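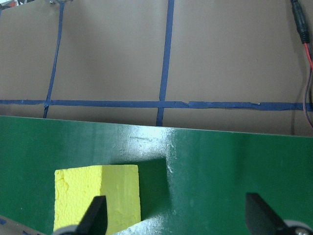
Février, six heures du matin, et je suis déjà debout ! La maison dort, la bouilloire siffle, et j'ai retrouvé mon cahier sous la pile de partitions, exactement là où je ne l'avais pas cherché. Tant mieux, parce que j'ai une foule de choses à noter avant que la journée ne m'avale.

D'abord, la répétition d'hier soir. Nous avons enfin attaqué le deuxième mouvement du *Chant de Trurdale*, celui que tout le monde redoutait depuis l'automne, et quelle merveille ! J'avais travaillé ma partie d'alto toute la semaine en marchant (je marmonne dans la rue, les voisins sont habitués), et je croyais la connaître. Mais une ligne d'alto toute seule, c'est trois notes qui tournent en rond et qu'on chante en pensant aux courses. Puis les ténors entrent, les basses se posent dessous, et soudain mes trois notes deviennent la charnière de tout l'accord. J'en ai eu la chair de poule jusqu'aux genoux.

Nous étions 27, ce qui est énorme pour un soir de pluie. Il a fallu aller chercher des chaises dans la salle du haut. La page 16 reste un champ de bataille : le changement de mesure arrive juste après une respiration, et la moitié du pupitre repart un temps trop tôt. Nous l'avons reprise, reprise encore, puis nous l'avons parlée en rythme sans chanter, puis chantée bouche fermée. C'est la bouche fermée qui a marché. On s'écoute tellement mieux ! Je veux essayer ça à la maison avec l'enregistrement des sopranos.

À retenir pour moi :

- le si bémol mesure 48, toujours trop bas quand je suis fatiguée ;
- lever le nez de la partition AVANT le départ, pas pendant ;
- « neige » se chante avec un vrai g, sinon on entend « nez » ;
- rapporter le crayon emprunté.

## Après-midi

Un temps superbe après toute cette pluie, alors j'ai pris le chemin du canal jusqu'à la librairie Botitz. J'y allais pour une chose précise (du papier à musique, il ne m'en restait plus une feuille) et j'en suis ressortie avec le papier, une biographie de compositrice que je ne connaissais absolument pas, et un gros recueil de chansons de métier, 768 pages, lourd comme un pavé. J'ai dû le porter dans les bras comme un chat.

Je l'ai ouvert sur un banc, au hasard, malgré le vent qui tournait les pages à ma place. Des chansons de fileuses, de rouliers, de lavandières, de tailleurs de pierre. Ce qui me passionne, c'est de voir à quel point la mélodie colle au geste. Chez les lavandières, l'accent tombe toujours au même endroit, on entend presque le battoir. Chez les rouliers, au contraire, les phrases s'étirent, elles n'en finissent pas, avec des couplets ajoutés selon la longueur de la route. Il y en a une qui compte plus de quarante couplets ! Je ne vois pas qui la chantait en entier, mais j'aurais adoré faire le trajet.

J'ai recopié le début d'une chanson de repasseuse, très courte, en mode de ré, avec un saut de sixte complètement inattendu sur le mot « vapeur ». Je l'ai fredonnée tout le long du retour. Elle se prêterait merveilleusement à un petit canon à deux voix, et je crois bien que la deuxième pourrait entrer dès la troisième mesure. À vérifier au piano. Si ça frotte, je décale d'une mesure et on verra.

Au retour, détour par la boulangerie, qui fait de nouveau des brioches à la fleur d'oranger. J'en ai pris 2 et j'en ai mangé une avant le pont. 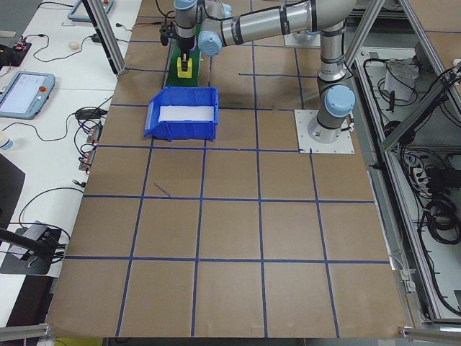

## Le soir

Le canon fonctionne ! Pas à la troisième mesure, où l'on obtient une seconde mineure affreuse qui ferait fuir les pigeons, mais à la quatrième, et alors c'est d'une douceur incroyable. Les deux « vapeur » se répondent, l'un monte quand l'autre redescend. J'ai passé l'heure du dîner dessus et la soupe a attaché. Peu importe, elle était meilleure avec ce petit goût de fumé (je m'en persuade).

J'ai tout mis au propre sur le nouveau papier, qui boit un peu l'encre mais dont les portées sont assez larges pour mes grosses notes. Reste à trouver une fin. La mélodie d'origine tourne sans s'arrêter, ce qui devait être bien commode devant une montagne de linge et l'est beaucoup moins en concert. Deux idées pour l'instant : faire tenir la finale par la première voix pendant que la seconde achève sa phrase, ou laisser les voix s'éteindre l'une après l'autre. La première est plus propre, la seconde me plaît davantage. Je les chanterai demain sous la douche, c'est là que l'acoustique est la meilleure de tout l'appartement.

Ensuite j'ai écouté le disque de l'ensemble Xolalpa, que je gardais pour une soirée tranquille. Des voix de femmes, une percussion très discrète, et des silences ! De vrais silences, longs, où l'on entend les chanteuses reprendre leur souffle ensemble. J'ai remis la quatrième plage au moins trois fois, lumière éteinte, allongée sur le tapis. Il faudrait que nous osions des silences pareils dans le *Chant de Trurdale*, à la fin du deuxième mouvement, au lieu de nous précipiter sur la suite comme si l'on allait rater un train. J'en parlerai à la pause, la prochaine fois.

Et puis il y a le concert d'Arton, au printemps. La petite chapelle est confirmée, la nouvelle est arrivée par message pendant que je grattais la casserole. J'y ai chanté une seule fois et je me souviens d'une réverbération interminable, chaque consonne restait suspendue là-haut. Il faudra prendre tout plus lentement et articuler comme des actrices de théâtre. Je suis ravie, j'ai déjà le trac, et je n'ai toujours pas de chaussures noires correctes.

Il est tard. Demain matin : vocalises, page 16 bouche fermée, et appeler l'accordeur pour le la grave qui zingue.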